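Toy and Play Furniture > Repairs and Modifications
Thread: Play kitchen – utensils on the hood or on a rail?
678 views

tilegrout
Posted December 9, 2018

I am finishing a play kitchen and have reached the point where everything is fixed except the hanging storage. The carcass is light wood framing, the splashback is the white tile pattern with grey lines, and there is a hood over the hob with the microwave on a shelf to the right of it.

The question is where the spatula and spoon should hang. The options as I see them:

1. Hooks on the underside of the hood.
2. A rail screwed through the splashback.
3. No hanging at all, utensils in a pot on the counter.

I have already ruled out 3 on grounds of counter space. The hob and sink between them use most of it. I would like opinions on 1 and 2 from people whose kitchens have been in use for a while.

Rowanberry_D
Reply 1

Option 1. Fewer holes, and none of them through the tile face.

The one thing to check is the hook length. If the hooks are too long the heads of the utensils end up down among the pots, and every time a pan is lifted the spoon gets knocked off. Mine are short cup hooks from Grodico, screwed up into a batten glued inside the hood. The hood panel is too thin to take a thread by itself.
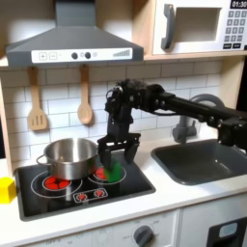
Hook position matters more than hook type, in my view. I moved mine twice before I was satisfied. The slotted spatula is on the left and the spoon to its right, both with their heads down against the tiles, and the pot still goes on the left burner without a fight. I would not go any further forward with the hooks, as a child leaning in to stir will catch them with a sleeve.

hob_and_hinge
Reply 2

I disagree with this, although it is neat enough. Two points.

First, the hood is a fixing I would want to leave alone. On most of these kitchens it is held by four screws into the back panel and it was never designed to be pulled on. Children do not unhook a spoon. They pull it. Every pull goes into those four screws.

Second, the height. A hood is set by eye so that the whole thing looks right, and the reach of the child is not considered. A rail can go wherever it is needed.

I fitted a Wolde rail 18 cm above the counter and it has been trouble-free.

Rowanberry_D
Reply 3

The pulling argument would hold for a heavy utensil. A toy wooden spoon weighs next to nothing and comes off a cup hook with very little force. If the hood screws cannot cope with that they should be replaced whatever you decide about the spoon.

18 cm is low. What happens to the rail when somebody uses a tall pot?

hob_and_hinge
Reply 4

They move the pot forward. It is a toy hob.

tilegrout
Posted reply 5

Thank you both. Can I ask about drilling the splashback? Mine is a printed sheet on 4 mm board. I have read that the print lifts round the hole.

hob_and_hinge
Reply 6

It does if you drill straight in. Procedure I use:

Mark the hole on a grout line. Any chip is less visible there than in the middle of a white tile.

Put low-tack tape over the mark and drill through it, slowly, with a brad point bit and a scrap block clamped behind.

Remove the tape by folding it back flat on itself. Do not pull it outwards.

Fit a washer slightly wider than the hole. Done.

Fionnuala Geraghty
Reply 7

I look after the play corner at Flulotlow and we have had both arrangements, so I can offer a comparison.

The rail lasted 2 years. It did not fail, but the S-hooks went missing at a steady rate and I became tired of replacing them. The fixed hooks under the hood cannot be lost. On the other hand the spoon does swing, and there is now a faint mark on the splashback where it has been tapping. I do not regard this as a fault worth correcting. A small felt pad on the back of the spoon would deal with it.

On the matter of counter space, I would add that the hob gets used as a general worktop whatever is hung over it. Pots are the least of it. Cups, blocks and play food all get parked there, and a panel with a raised rim is helpful for keeping small round items from rolling off.

With the spoon on the wall, there is clearance for a cup on the hob and for whatever has been put in or behind it.

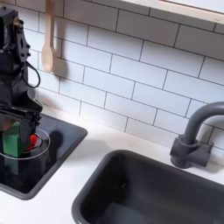
Materials and finish for the utensils

Splitting this off from my post above as it is a separate subject. If you are buying wooden ones, get them unvarnished and oil them yourself. The varnished set we had from Irkix began to flake at the handle end, exactly where the hook rubs. Bare wood with a food-safe oil wears evenly and can be sanded in a few minutes.

Also check the hanging hole. Some are drilled so close to the end of the handle that the wood splits along the grain.

kerf_width
Reply 8

Agree on the oil. I do mine every June when the whole kitchen comes out for a clean.

I would query the felt pad. Felt on a spoon will be chewed. Put a clear bumper dot on the splashback at the point of contact and leave the spoon alone.

Fionnuala Geraghty
Reply 9

A fair correction. The dot would need to be well stuck, as small parts are a concern with the younger ones. On reflection I shall leave the mark as it is.

hob_and_hinge
Reply 10

For completeness, the S-hook problem is solved by closing the upper loop round the rail with pliers. They still slide but they cannot be lifted off. It took me five minutes with the rail in position.

Rowanberry_D
Reply 11

At which point they are fixed hooks on a rail, with extra holes in the tiles.

hob_and_hinge
Reply 12

At the correct height, yes.

tilegrout
Posted reply 13

I have decided on the hood. The deciding factor was the printed board, which I do not trust near a drill however carefully it is taped. I have glued a batten inside the hood and will leave it clamped overnight before screwing anything into it. I have also swapped the hood screws for a longer set, which should answer the point about pulling.

One last question for Rowanberry_D. What spacing did you use between the two hooks? The head of my spatula is wider than the spoon and I would like to avoid them overlapping.

Rowanberry_D
Reply 14

I did not measure. Hold both up by the handles with the heads side by side, leave a finger's width between them, and mark the batten at the two holes. Pilot holes first or the batten will split.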